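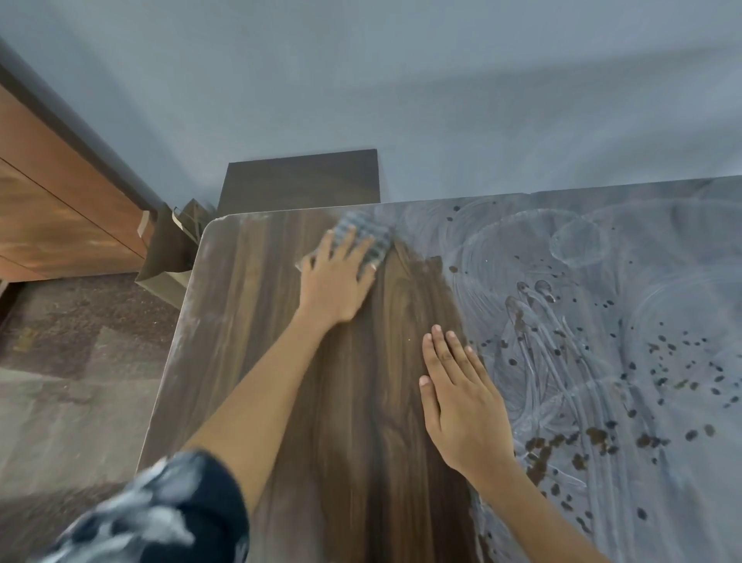 Scrubbing a tabletop, left hand on the sponge, right hand flat on the surface. Table cleaning set, Gruvavgate.

Working to the recording rules: table cleaning

This gallery goes with the household task rules we use when people record chores for robot training. The rules were last revised in April and apply at our Gruvavgate and Cirkstead sites. The page covers wiping and scrubbing only. Folding and dishes have their own pages.

Rule 2, hands. Both hands should stay in view while the surface is being worked. A resting hand counts as part of the task and is labeled as such — "support" if it is flat on the table, "idle" if it is off it. In the picture the right hand is palm down, so it would go in as support.

Rule 5, surface state. Annotators mark the line between cleaned and uncleaned areas at the start and end of each clip. On this table the line runs on a diagonal from near the sponge down toward the right hand, with bare wood grain to the left and whitish film to the right. Brown spots inside the film are labeled "mixed". Do not guess whether a spot is a drip or a gap in the film.

Rule 8, clothing and skin. Suds on a sleeve are fine and the clip is kept. Long sleeves may be pushed up, but the wrist has to stay uncovered. Rings and watches come off before recording.

Products and tools. Write down the cleaner and the type of sponge on the session sheet before starting. Annotators do not fill these in later from the footage.

The cleaning set currently holds 1,886 clips. Those from Fomdale are still being relabeled under the revised Rule 5 and should be left out of any training split for now.

Questions about the rules go to Tamsin Tautahi at the Cirkstead office.

Page updated 17/10/2023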